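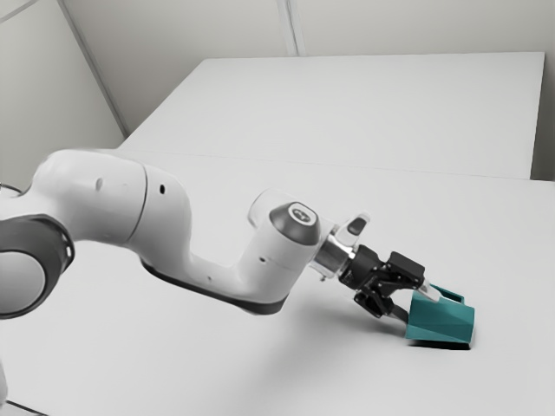
1/ Moving to a smaller kitchen: what we kept

We went from a house in Porcombe to a two-room apartment in July. The old kitchen had 158 things in it by my list, counting every lid. The new one has two cabinets and a drawer that sticks.

2/ Mugs were the hardest. Toàn Thân and I had both brought a full set into the marriage and then kept buying more. We each picked three. The rest went in a box by the mailboxes with a note on it, and the box was gone by dinner.

3/ Pans were easy. One big skillet, one small, one stockpot. The stockpot also holds onions when it isn't on the stove.

4/ Food storage: I matched every container with a lid and let go of whatever was left over. I had 52 lids. I don't want to talk about how many containers.

5/ Spices went from full-size jars to small tins on the inside of the cabinet door. Label the top AND the side. I only did the top and now I pull out cumin three times before I find the paprika.

6/ Someone asked about the baking stuff. I kept one sheet pan and a loaf pan. Measure your oven first - ours is narrower than a standard sheet pan and I had to swap with my neighbor Tín Nghiêm, who had a half size.

7/ Things I got rid of and bought again: a colander, a second cutting board.

8/ Things I haven't missed: the waffle iron, the salad spinner, the cake stand, nine of the eleven wooden spoons.

9/ Still undecided on the slow cooker. It lives on top of the fridge and I have to stand on a chair to get it down. Used it once so far, for beans.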